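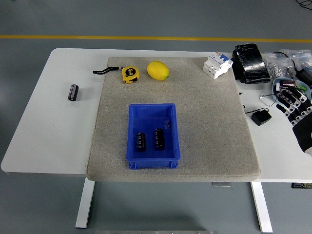

Drurkatau Sorting Practice Kit

Club price: $203
Ships in 2 boxes
Listed Apr 7, 2023

Hi, I'm Valeriano Barrios, and I coach the robotics club that put this kit together. We built the first one for ourselves in December, when my students had a hand that could open and close beautifully and nothing sensible to pick up with it (we had been using whatever was in people's backpacks, which got sticky fast). Other coaches kept asking what we practiced with, so now we pack up extras and sell them from this page. Everything we make on them goes into our travel fund.

The idea is simple. Your team gets a mat, a bin and a bag of odd things, and the robot has to put the right things in the bin and leave the rest alone. That's the whole game! It sounds easy until you watch a team try to grab something smooth and round right after something tall and skinny.

What comes in the kit

Felt mat, thick enough that parts don't skate away when a finger bumps them
Blue plastic bin with low walls
Large capacitors, the black can kind (new, never charged)
Tape measure with wrist strap
Modular circuit breaker
Task cards, 6 to a pack, with blank backs for writing your own

You supply the table, the robot and the fruit. I'm serious about the fruit. A lemon is great because it's firm, it has a different shape at each end and it costs almost nothing. We tried a plastic one from a craft store and it was so light that it rolled off if you breathed on it.

Which robots does it work with?

Any hand or gripper that can open wide enough for a lemon should be fine. Our own students run the Somo sequence on theirs, the one printed on the first card: capacitors into the bin, standing up, everything else stays put. Getting them to stand is the hard part, and I would let beginners lay them down for the first few weeks. The Chauke card is the reverse, where you start with a full bin and empty it onto the mat. My younger group likes that one a lot more, probably because it makes a bigger mess.

A few things I get asked

Can you wash the mat? Cold water and a little dish soap, then dry it flat. Please don't put it in the dryer. We did, and now we have a very small mat.

Do the capacitors have to be real? I like them because the weight is right and kids in electronics class know what they're holding. Keep the kit ones with the kit, though, and never swap in a part pulled from old equipment, as those can still hold a charge.

Do you sell the mat by itself? Yes, send me a note with your order. We also have a Colora card pack for teams that want to sort by color, but you'll need to find your own objects for it.

How long does it last? Our first set has been through more than 100 practice runs. The bin is scratched up and the mat has one coffee stain (mine), and we still use it every week.

Schools can pay by purchase order. Put your club name in the notes box at checkout so I can write it on the lid for you.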